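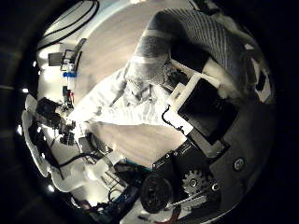
Figure 1. Work surface with a white cloth, viewed from the right hand.

Student Project Report
Evaluation of the Girkell Two-Arm Kit for Cloth Handling
Submitted by Alina Stoica, Iordache Technical College
6/10/19

1. Purpose

The department is considering the Girkell kit, supplied by Grivlow, for use in the second-year automation course. This report reviews the kit as delivered and gives an opinion on its suitability for student work with soft materials. Cloth was chosen as the test material as it has no fixed shape and is difficult to grasp twice in the same way.

2. Setup

Assembly followed the printed manual, which runs to 70 pages. Most steps were clear. The section on cable routing was not, and the wrist cables had to be refitted before the joints could reach their full range. The supplier answered our written inquiry in 4 days and sent a corrected diagram. 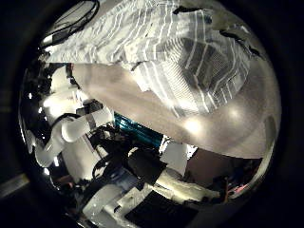 Calibration was then repeated for each arm. The procedure must be started from a separate menu for left and right, and the software gives no warning if one side is skipped. We recommend that a checklist be posted at the bench.

3. Trials

The team completed 44 trials using the standard grip settings. Thin fabric was the harder material to grasp, and two layers were often picked up when one was intended. Thicker cloth gave steadier results – the finger pads held it well at low force. Camera views from the hands were useful when reviewing failed grasps, although the strong lens curvature makes distances hard to judge near the rim. 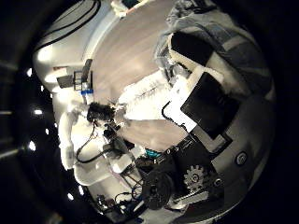 Logs are saved after every trial in a plain text format. Almost 1757 lines were produced in the longest session, and the viewer supplied with the kit was slow to open the file. The Ositden plug-in handled the same log without delay.

4. Assessment

The kit is suitable for supervised course use. Spare finger pads should be ordered with the first unit, and the cable diagram should be replaced in all copies of the manual. A decision on a second unit may be deferred until April.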